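Grutstead集会所 屋根改修 経過報告(年末分)

Jolene Cartwrightさま

12月24日(木)、こんな日に報告書を送りつけてすみません。年内に一本出しますと9月の打ち合わせで約束してしまったので、足場の養生シートがばたばた鳴るのを聞きながら書いています。読むのは年が明けてからで全然かまいません。急ぎで返事がほしいのは最後のほうの「お願いしたいこと」だけです。

いまどこまで進んだか

北面は終わりました! 野地板の張り替え、ルーフィング、瓦の葺き直し、全部です。南面は古い瓦を下ろして野地板を出したところまで。棟はまだ手つかずで、これは南面が済まないと触れないので予定どおりです。

工程表でいうと、年末までに南面のルーフィングを終えているはずでした。そこが遅れています。遅れは9日。うち大半は雨と風で、残りはあとで書く谷の件です。職人さんたちは頑張ってくれていて、晴れた日は暗くなるぎりぎりまで上にいました(私が下から「もう降りてください」と叫ぶ役です)。

野地板のこと

前回の報告で「開けてみないとわからない」と書いたあれですが、北面は思ったよりずっとましでした。軒先だけは指で押すとへこむところがあって、そこは迷わず替えています。問題は南面のほうで、日当たりがいいから乾いているだろうと勝手に思っていたら、煙突まわりの板が黒く傷んでいました。昔の水切りが短くて、雨が横から吹き込むたびに裏へ回っていたようです。

傷んだ板は16枚。全部替えます。材料は予備で取ってあった分から出せるので、追加の発注はありません。垂木は一本ずつ叩いて確かめてもらい、煙突脇の2本だけ添え木で補強することにしました。抜いて替える案もあったんですが、天井の漆喰に響くのがこわくて、Urkarの親方と相談してやめました。親方いわく「芯は生きてる」。私も木口を見せてもらって納得しています。

谷の板金

で、谷です。東の増築部分と本屋根がぶつかるところ、図面では普通の谷樋ひとつで描いてあるんですが、瓦をはがしたら下に古い鉛の谷がもう一段出てきました。いつの工事かわかりません。記録も見つからない。増築のときに古いものを残したまま上から重ねたんだと思います。

この二重の谷、上の段と下の段で勾配がちょっと違っていて、あいだに落ち葉と苔がぎっしり詰まっていました。会議室の隅の雨染み、何度塗り直しても出てくるあれの原因はまずここでしょう。下の段は撤去して、勾配を取り直した下地に新しい谷板を入れます。幅も前より広くしました。このあたりは秋に葉がどっと落ちるので、狭いとまた同じことになります。

板金はTrarnowに頼んでいます。現場で採寸してから工場で曲げるそうで、仕上がりは年明けです。それまで谷には仮の防水シートを二重にかけて、端を桟木で押さえてあります。先週の大風でも持ちました。朝いちばんに見に行って、無事だったときは足場の上で変な声が出ました。

瓦の選び方で迷った話

再利用できる古い瓦は北面でほとんど使い切りました。見立てより割れが多かったんです。裏返すと細いひびが走っていて、叩くと濁った音がするものがけっこうある。音で分けるなんて最初は冗談かと思いましたが、慣れると私にもわかるようになって、休憩時間にひとりでこんこんやっています。

足りない分はBelkadiの新しい瓦で補います。色見本を何種類か取り寄せて、晴れの日と曇りの日に古い瓦の隣に並べてみました。カタログでいちばん近く見えた色は、外に出すと妙に赤い。結局、一段暗いほうを選んでいます。新旧を混ぜて葺くとまだらに見えるので、道路から見える南面の下半分は新しい瓦でそろえ、残った古い瓦は煙突から上にまとめる計画です。寸法はほんのわずか違いますが、桟の間隔を詰めれば納まると確認できています。

重さの件もご心配いただいていましたね。構造の担当者に計算し直してもらい、前の屋根より軽くなるという返事が来ています。書面は年明けに正式なものをお送りします。

換気について

申請書では棟換気だけの予定でした。でも屋根裏に上がってみたら、軒の吸気口が断熱材でふさがっているんですよ。これでは棟を開けても空気が動きません。北面は断熱材を引いて通気の部材を入れました。南面も同じようにします。部材は安いもので、手間も瓦を開けている今ならたいしたことはないです。閉めてからだと大ごとなので、ここは私の判断で進めさせてもらいました。事後報告になってしまってごめんなさい。

お金のこと

いただいた助成金の60パーセントを使ったところです。工事の進み具合とだいたい釣り合っています。足場の延長分が余計にかかりますが、予備費の中で収まる見込みです。板を16枚替える分はさっき書いたとおり手持ちの材料。谷の撤去と下地のやり直しは追加工事になるので、Urkarから見積もりをもらい、別便で送りました。こちらも予備費から出したいと考えています。

予備費がこれでだいぶ薄くなるのは正直に書いておきます。棟を開けてまた何か出てきたら、煙突の目地の詰め直しを後回しにする相談をするかもしれません。私はできれば一緒にやってしまいたい。足場がもう一回いるとなると、目地そのものより高くつきますから。

集会所の使用について

工事中も一階はずっと開けています。二階は南面の真下になるので、先月から閉めました。読書会は一階の小部屋に移ってもらい、体操のグループは時間をずらしてもらっています。苦情は音のことで少し。午前中の瓦下ろしは確かにすごい音でした。年明けは板金と瓦葺きが中心なので、だいぶ静かになるはずです。

玄関側の通路には落下物よけの屋根をつけました。最初は照明がなくて夕方は真っ暗だったんですが、電池式の灯りをつけたら好評です。終わっても残してほしいと言われて、それは無理ですと答えています。
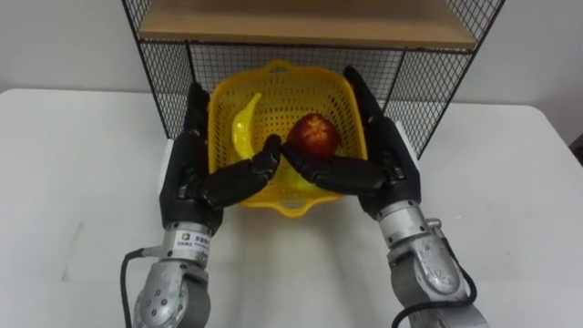 年明けの予定

仕事始めの週に、まず仮シートをめくって下地の乾き具合を見ます。問題なければ南面のルーフィング。谷板が届いたらTrarnowが取りつけて、そのあと瓦です。順番としては谷が先で、ここが遅れると瓦も止まります。納期はこちらから週に一度電話して確かめることにしました。

棟は最後です。古い棟瓦は漆喰で固めてあって、外すときに割れるのは覚悟しています。新しい棟は乾式で、金具で留めるやり方。親方は昔ながらの漆喰のほうが好きみたいですが、冬場に固まるのを待つ余裕がないので折れてくれました。

煙突の水切りも同じ時期にやります。今度は立ち上がりをしっかり取って、目地に差し込む形にします。短い水切りのせいで板をだめにしたばかりなので、ここは私もしつこく見ます。

全体の完了は、もとの予定から9日遅れのままで考えています。取り戻せるかもしれませんが、冬の屋根で焦ってもいいことがないので、あてにしないでください。

お願いしたいこと

谷の追加工事について、見積もりの承認をお願いします。仕事始めの週のうちにいただけると、Urkarが人の手配を変えずに済みます。

もうひとつ、換気部材の変更は様式の書き換えがいりますか。いらないならこの報告書で代えさせてください。いる場合は、用紙を送っていただければその日のうちに書きます。

現場にはいつでもどうぞ。北面は足場の上から見るのがいちばんいいんですが、高いところが苦手なら道の向かい側からでもよく見えます。ヘルメットはこちらで用意しますので、靴だけ滑らないものでお願いします。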